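**Grilleo is coming back, and I am not calm about it**

27 Jul 2023

So I got the email while I was eating cereal and I had to put the spoon down. Tillby, the little studio that picked up the rights to the old Grokville cartoon back in June, is making new episodes! And the first one puts Grilleo back together, which if you grew up on this show the way I did is the only thing you ever wanted.

Quick refresher for anybody who came in through the toys. Grilleo is the big guardian robot that stands in the harbor at Grokville. In the first season he's one piece, kind of slow, and he talks in that echoey voice my brother could do perfectly. Then the Tin Duchess splits him down the middle in the season finale, and from then on there are 2 half-Grilleos, one who remembers the town and one who doesn't. The show got dropped before anyone fixed that. The last episode just ends with the two halves on opposite sides of the bay - roll credits, go to bed, kids.

The new run is called Grilleo: Wynne's Watch, and Wynne is the lighthouse keeper's daughter, all grown up and running the lighthouse herself. I love this choice. She was in maybe a handful of the old episodes and she always had the best lines (the one about the soup still gets quoted at my house).

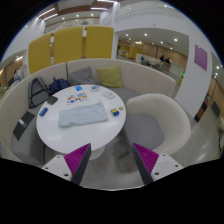

Marama Cartwright wrote in to say she's worried that joining the halves in episode one burns the best story the show had left, and that she'd have made everybody wait until the end of the season. I get it, I do. But the outline Tillby sent over makes it sound like the joining goes a bit wrong, and the Grilleo who wakes up has both sets of memories and can't tell which are his. That could carry a whole season pretty easily, if you ask me.

A few other bits from the email, in no special order. Jaqueline Bermúdez is the head writer. She's keeping the harbor, the foghorn and the Duchess, and she's dropping the talking pelican, which I'm sure will make some of you furious. The old theme song stays, with a new recording that has a real brass section. The suit-up sequence, where the arm plates fold down and the chest lamp comes on, is being redrawn from the original storyboards. They found more than 300 pages of those in a storage unit, a lot of them from scenes that never got made. I would pay real money for a book of those. Somebody please tell them.

No word on whether the original voice of Grilleo is back. I asked and got a very polite "we'll have more on casting soon," so read into that what you like.

As for the old show, all 33 episodes are getting cleaned up and put out again before the new ones start, in the order they were meant to run. That matters more than it sounds! When I was a kid the mirror fog story aired in the wrong order, so for years I thought Wynne could see the future.

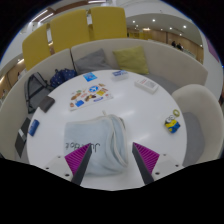

*A round white table with a pale blue pouch on it.*

I'm planning to rewatch the whole thing and post about it as I go, probably a few episodes at a time, so if you've got a favorite you want me to spend extra time on, leave it in the comments. Mine is the one where the half who doesn't remember the town fixes the church bell anyway.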